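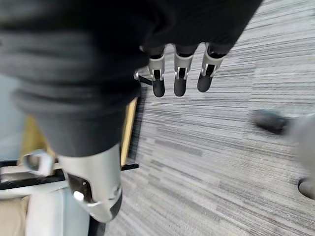

**Clothes and shoes in a shared entryway: project report**
Lenni Ikonen and Senyo Bawa
November 7, 2022

We wanted to find out why the entryway in a shared student apartment gets messy again so soon after someone tidies it. Our course at Hutholm asked for a project on everyday storage, and the entryway at the Kedlow apartments was the part of the building people complained about most. The apartment we worked in has four tenants.

**Background**

Most of the advice we read was about buying more storage. The course handout from Declercq takes a different line and says to look first at where things land when people come in the door. We followed the handout. We set a limit of 600 kronor for anything we bought and ended up spending none of it.

**What we did**

In August we asked the tenants to live as usual and write down, on a sheet by the door, what they dropped and where. The sheet was Senyo's idea. It worked well for the first week and then people forgot it, so the second week is thin. We kept the entries we had and didn't try to fill the gaps.

After that we sorted everything in the entryway into two groups, clothes and footwear. Clothes gave us the most trouble. Sweatshirts and fleeces don't stay on a narrow hook, and when one slides down it gets left on the carpet. A dark top on gray carpet is also easy to miss in the evening, and two of the tenants had listed that as a problem. We tried folding them, but a thick top takes up a lot of space when it is folded by somebody in a hurry.

Footwear was easier. The rack has two levels, a wooden board on top and a lower shelf, held in a black metal frame against the wall. Our rule was that indoor slippers and slides go on the rack in pairs, with the lower shelf filled first.
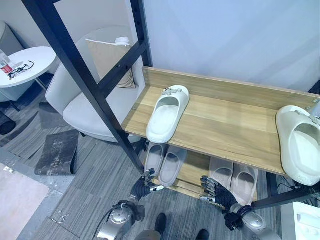 Pairs on the lower shelf stayed together better than pairs on top. We think the reason is simple — the top board is at a handy height, so people put a shoe down wherever there is room, and one slide ends up at each end of the board. On the lower shelf you have to bend down anyway, and most people place both at once. Light colors also helped down there, as the lower shelf gets less light.

**Results**

The tenants agreed that the floor was clearer after the change. Shoes were back in pairs most mornings. Sweatshirts were still a problem, though a smaller one after Lenni moved the wide hooks closer to the door.

We also looked at the Clarkirex closet unit as an alternative. It costs 3,389 kronor, and the tenants said they would pay up to 2,000 between them, so we dropped it.

**Problems**

Our sheet depended on people remembering it. We only studied one apartment, and the tenants knew what we were looking at — they may have been neater than usual. We would also start later in the year next time. August is too warm for coats, and coats probably need their own plan.

**Next steps**

- Repeat the sheet for two weeks in winter
- Try a basket for sweatshirts beside the rack
- Ask the tenants whether the top board should be kept for guests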